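Zwischenbericht an die Stiftung Rowlands
Projekt Gemeinschaftsküche Kollwood, Stand 14. Februar 2020

Die Küche ist seit zwei Monaten in Betrieb. Bis heute wurden 386 Mahlzeiten ausgegeben, überwiegend an Haushalte aus Kollwood, einzelne auch nach Mirkby. Gekocht wird dienstags und donnerstags. Von den 99 angemeldeten Haushalten haben die meisten mindestens einmal teilgenommen.

Beim Speiseplan haben wir den Anteil an gedämpftem Gemüse erhöht. Frittiertes entfällt ganz, damit sinken auch die Ausgaben für Öl. Die Rezepte hat Corinne Zamora überarbeitet, die Mengenangaben werden noch angepasst.
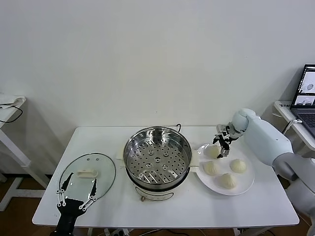
Rhun Sayce wandte dazu ein, die Portionen seien für Familien mit älteren Kindern zu knapp, und Kartoffeln allein reichten als Beilage nicht aus. Wir nehmen deshalb ab der kommenden Woche Reis und Linsen dazu.

Offen sind zwei Punkte: der Liefervertrag mit Gornulard, der noch nicht unterschrieben vorliegt, und die Hygieneschulung für die neuen Helferinnen. Die zweite Rate bitten wir wie vereinbart zu überweisen. Die Belege liegen bei.

Carla Haddadin
Projektleitung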